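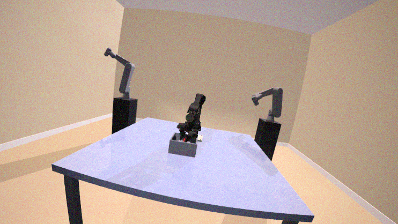

Can a machine pick up after my family yet?

Parts of the job, and we're glad to tell you which parts before you spend a dime. Small, stiff things that go from a tabletop into a bin are well within reach for the Smadi arm. Laundry, wet dishes and anything with a drawstring will still be yours for a while, I'm afraid.

Smadi tabletop arm, from Hustlow
Reach: 52 cm
Warranty: 18 months
Ships with: arm, power supply, table clamp, Skustska planning software

Mikkel Bjarnason wrote the sorting routines, and he'd want you to know they like a tidy table and plenty of patience (so do most of us!). Set aside an evening for setup, and try the practice tasks in Skustska before you plug anything in. Questions go to Esben Ladefoged at our Dotalholm shop, who loves a long phone call.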